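Workshop Notes > Opinion > Buy the Conveyor, Build the Rest

I have been building a small sorting cell in a shared workshop for 11 months, and my opinion after all that time is that most of us build the wrong parts ourselves.

The cell has two arms, a long belt and a few crates. White blocks ride along the belt and the arms are supposed to pick them up and put them in the right crate. It is about as plain a job as you can give a machine, and I chose it for that reason. Losten, the workshop I belong to, rents floor space by the square foot, and I wanted something I could finish before the rent ate the budget.

My first mistake was the belt. I made one out of skate bearings, a length of rubber matting and two rollers turned on the shop lathe. It ran. It also crept sideways by a finger's width every few minutes, and every time it did, the arms reached for a spot where the block used to be. I spent most of a winter on tracking. I crowned the rollers, I added guides, I sanded the crowns back down. At no point in that winter did I work on a robot.

In November I gave up and bought a used conveyor from Verschueren, a surplus dealer a short drive away. It cost $443 with the legs. I had already put more than that into the homemade one if you count the lathe time, and I do count it.

People in shared workshops don't like hearing this. There is a feeling that a bought part is a kind of cheating and that a build ought to be yours down to the screws. I understand it. I made my own bench and I am fond of it. But a bench is finished when it stops wobbling, and a robot cell has to have one moving thing you can trust so that you can find out what is wrong with the other moving things. With two unknowns in motion I could not tell a bad grip from a bad belt, and I blamed the grippers for a lot that wasn't their fault.

The grippers are the part worth building. Catalog ones are made for catalog parts, and the price climbs fast. The quote I got from Trirnum for a matched pair was $3000 before shipping. I made mine with black linked fingers and a white plate on the outer side of each, and I have redone the fingers more often than I care to say. Every version taught me something about the block. No one at a catalog company was going to learn that for me.

The block itself has changed too. The early ones were solid, and a solid square gives a finger only its edges to work with. Now there is a big oval hole through the middle, so a finger can go inside if the outside is awkward. Changing the part to suit the machine is supposed to be bad form. Factories do it all the time, and at home you have even less reason not to.
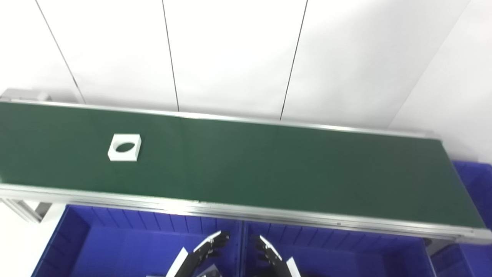
One block on the green belt, with both grippers over the blue crates.

Crates are another place where I would tell people to spend a little and move on. I drew up a bin with sloped sides and a soft floor, and it would have taken a weekend to make. Plain plastic crates do the job. If the ribs on the inside bother your vision software, that is worth knowing early, and you can line them with card.

The same goes for the frame. Slotted aluminum is not cheap, but you can move a bracket in five minutes and move it back in five more. My first frame was welded steel, a gift from another member, and it was lovely and stiff and wrong by an inch and a half. Cutting it up took an afternoon.

Software is harder to have a rule about. I started with Peltance, a free package for coordinating two arms, and I still use it for the motion side. I wrote the picking logic myself. My last long run before I sat down to write this was 737 blocks, and I logged each miss by hand in a notebook. Most of the misses came when a block was lying close to the far rail, where the reach is longest. I would never have seen that pattern with the old belt, which put blocks close to the far rail whenever it felt like wandering over there.

I don't claim this is advice for everyone. If what you love is rollers and bearings, build the conveyor and let somebody else worry about arms. My complaint is with the idea that you owe it to the project to make all of it. Most of the half-built machines under tarps at our place stalled on a part that could have been bought used for less than the owner had already spent.

Next on my list is that far rail. I can narrow the usable belt with a strip of plastic, or I can move the arms closer and lose some room at the crates. I will probably try the strip first.

Contact | Copyright Workshop Notes | Back to top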